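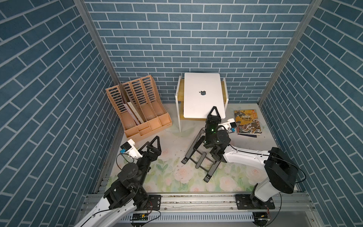
Clear-desk scheme will save staff 20 minutes a day, says firm that sells clear-desk schemes

Council office workers in Montes are to be told to leave nothing on their desks overnight, under a scheme bought from the workplace consultancy Mendalora. The firm says the change will save each worker 20 minutes a day. It has not yet said how it worked that out.

From August, anyone based at the Darnix building will have to put away papers, cups, laptops and personal items before going home. Desks will no longer belong to one person, and anything left out after 6pm will be taken to a collection point on the ground floor.

The council has 252 office staff in the building. There will be 228 desks.

Marion Gourlay, who heads the council's property team, said the gap between the two numbers was "entirely normal for a modern office" and that people would find the new set-up "freeing". Asked where the remaining staff would sit if everyone came in on the same morning, she said this was unlikely to happen.
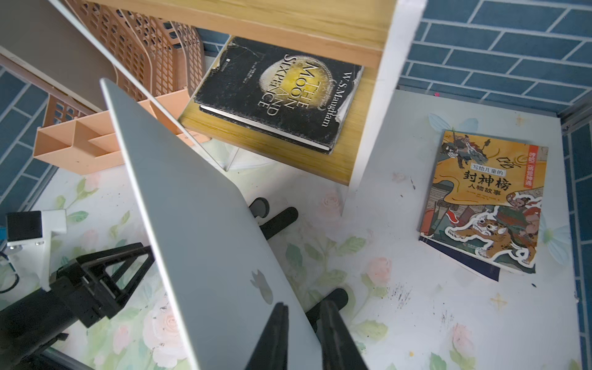

Where the figure comes from

Mendalora's claim of 20 minutes appears on the second page of its report to councillors, next to a drawing of a clock. The report says it is based on "client feedback". We asked which clients, how many people were asked and whether anybody had timed them. A spokesman, Duván Salazar, replied that the firm's methods were "well tested" and that the details were private to its customers.

The time is supposed to come from looking for things. Staff with less on their desks, the report argues, spend less of the day hunting for it. That may be so, but the report leaves out the time spent emptying a locker every morning and filling it again every evening, which people at Darnix have been doing on one floor since the spring trial began.

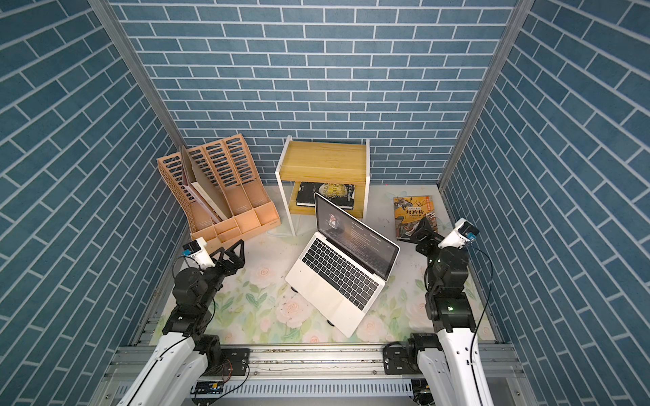

Do-yoon Do, a planning officer who took part in the trial, said he could not see where the saving was. "I used to walk in and sit down," he said. "Now I walk in, go to the locker, find a desk, change the chair height and plug everything in. If I'm getting 20 minutes back I'd like to know when."

The council did survey the trial floor. It has published the share of staff who agreed that the office "looks tidier" – most of them – but not the answers to any question on whether they got more work done. Ms Gourlay said those would be released "in due course".

Each team will also get up to £500 for storage, to be spent on folders, trays and racks. The money can't be used for anything that stays on a desk after hours, so it is not clear where the trays and racks are meant to go.

Councillor Apolinar Manríquez, who voted against the contract, has asked for the full survey before the next floor is moved. He has been told to expect a reply in writing.
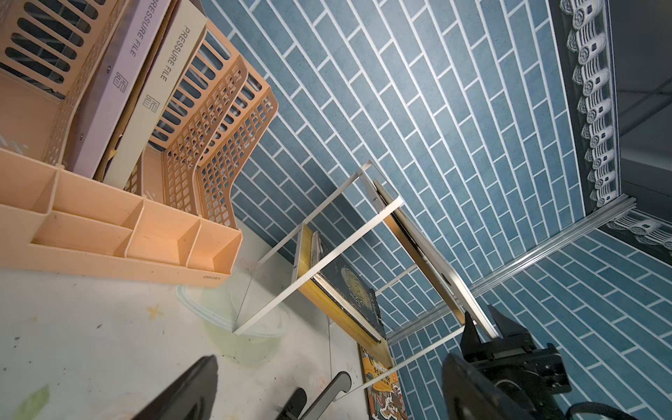 Binders standing in a desk organiser

COMMENTS

Marisol R
We had this at my last place. Everyone kept their stuff in the car.

mudik_man
252 into 228. I bet the managers have kept their own rooms, did anyone ask?

Old Filing Hand
To be fair some of those desks were a disgrace. I don't believe the 20 minutes either though.

Marisol R
@mudik_man they always do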